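Kallville kitchen corner: the sink end gets its day

We've all walked past the sink end of the long room with our eyes half shut, haven't we? Well, May was the month we finally gave it some attention, and I can't tell you how pleased I am with how it's going. Carla Karaki drew up the list, Bilal Hamdan crossed most of it out and wrote a better one, and by half past nine in the morning the sleeves were up and the kettle was on (first things first).

The big change is that the cleaning things now live where you use them. Spray by the tap, cloths in the drawer under it, spare sponges in the tub marked SPARE. It sounds like nothing, but I used to go all the way back to the store cupboard every time somebody spilt their coffee, and I'm not sorry to give that up! We also found 5 half-finished bottles of the same lemon cleaner at the back of that cupboard, and they've been poured together, so please don't buy any more until the autumn.
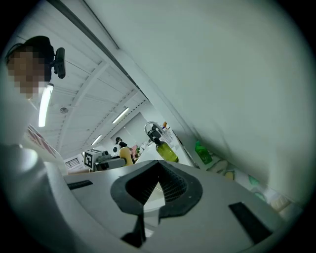 Walid Farah would like it known that the spray is for worktops and the outside of the sink, and that the tap itself wants nothing more than warm water and a dry cloth afterwards, or it goes streaky within the hour. He has asked for this to go on the wall in large letters. Fair enough, Walid, it's going up.

A few other bits while I have you. The draining rack is on order from Rukell and should be with us before the end of the month. Mugs still go on the left-hand shelf, plates on the right, and anything left in the basin overnight will be put in the blue crate by the door. The crate is emptied when it's full, so do have a look in there if you're missing a lid. I got my soup flask back that way and was absurdly happy about it.

Next up is the long worktop, which needs a proper scrub along the back edge where the sealant has gone grey. Khalil Harb has the right brush and has promised to bring it in. We start at 4 in the afternoon and I'd expect to be done by teatime if a few of us turn up. Old clothes, please, and bring gloves if you have a pair that fits. There'll be cake!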